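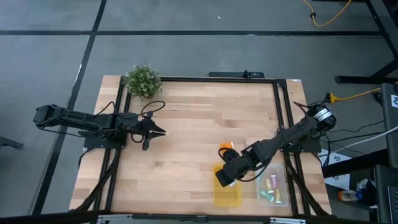 가사·매장 작업 자동화 모임 회의록
일시: 2024-07-22
참석: Tín Ung(진행), 박서연, 오민재, 최다은, 한지수(기록)

1. 지난 회의 확인
지난번 회의록은 수정 없이 통과. 단, "빨래 개기는 내년 과제"라고 적힌 부분은 민재 님 요청으로 "미정"으로 고침. 민재 님은 아직 포기 안 하셨다고 함(응원합니다!).

2. 작은 물건 옮겨 담기
오늘 시간을 제일 많이 쓴 안건. 낱개 포장된 작은 것들을 통에서 통으로 옮기는 작업이고, 집에서는 간식통 정리, 매장에서는 계산대 옆 소포장 상품 채우기에 해당함.
다은 님이 지난주 결과를 공유함. 22회 시도해서 끝까지 간 것이 8회. 숫자만 보면 아직 멀었지만 봄에는 3회 연속으로 집는 것조차 어려웠으니 다들 꽤 들떴음. 특히 포장지 끝의 얇은 부분을 잡았을 때 미끄러지는 일이 많이 줄었다고 함.
실패한 경우는 대부분 두 가지였음. 투명한 통은 가장자리 위치를 잘못 잡아서 집게가 벽에 닿고, 두 개가 붙어 있으면 한꺼번에 들림. 노란 통처럼 색이 분명한 쪽은 훨씬 수월함.
서연 님 질문: 사람이 하면 몇 초면 끝나는데 매장에서 쓸 수 있겠는가?
Tín 님 답변: 영업 중에는 어렵다고 봄. 문 닫은 뒤 밤새 천천히 채우는 일이라면 속도는 크게 문제가 안 되고, 중간에 멈췄을 때 스스로 다시 시작하는지가 더 급하다는 의견. 서연 님도 이 부분에는 동의.
민재 님은 팔 두 개를 더 적극적으로 써 보자고 제안. 한쪽이 통을 살짝 잡아 주고 다른 쪽이 집으면 통이 밀리는 문제가 없어질 것 같다고. 다들 해 보고 싶어 해서 바로 다음 과제로 올림.

3. Hustis 매장 방문 후기
지수가 다녀옴. 점장님이 생각보다 훨씬 적극적이었고, 직원들이 제일 귀찮아하는 일을 직접 적어 주심. 1순위는 진열이 아니라 엉뚱한 칸에 들어간 상품을 골라내는 일이었음. 집에서 하는 장난감 정리와 거의 같은 문제라서 양쪽을 한 번에 연습할 수 있겠다는 이야기가 나옴. 정말 반가운 소식!
바닥 청소는 이미 기계가 하고 있고 만족한다고 함. 창고 상자 뜯기는 칼을 써야 해서 당분간 논의에서 제외.

4. 가사 작업 중간 점검
식탁 닦기: 넓은 면은 잘됨. 모서리에 부스러기가 남음.
컵 정리: 손잡이 있는 컵은 거의 문제없음. 유리컵은 보류.
양말 짝 맞추기: 색이 다르면 됨. 검은 양말끼리는 사람도 헷갈린다는 데 전원 동의.
설거지: 이번에도 논의만 길어짐. 다은 님이 헹구기만 따로 떼어 보자고 하여 계획서를 쓰기로 함.

5. Flereck 발표회
10월 발표회에 나가기로 결정. 잘된 것만 골라 보여 주지 말고 실패도 같이 보여 주자는 의견이 많았음. 옮겨 담기를 현장에서 처음부터 끝까지 돌리고, 관람객이 물건을 아무렇게나 놓아 보게 하자는 안도 있었음. 떨리지만 재미있을 것 같음. Giáp 팀과 공동으로 할지는 답을 기다리는 중.

6. 할 일
민재: 두 팔로 통 잡고 집기, 첫 시도 기록
다은: 투명 통 실패 사례 따로 모으기, 헹구기 계획서
서연: Brandus에 집게 끝 고무 견적 문의
지수: Hustis 점장님께 감사 메일, 잘못 놓인 상품 목록 받기
Tín: 발표회 신청서 초안, Giáp 팀 연락

기타: 회의실 에어컨 소음이 심하니 다음 회의는 2층에서 함. 민재 님이 검은 양말을 더 가져오기로 함.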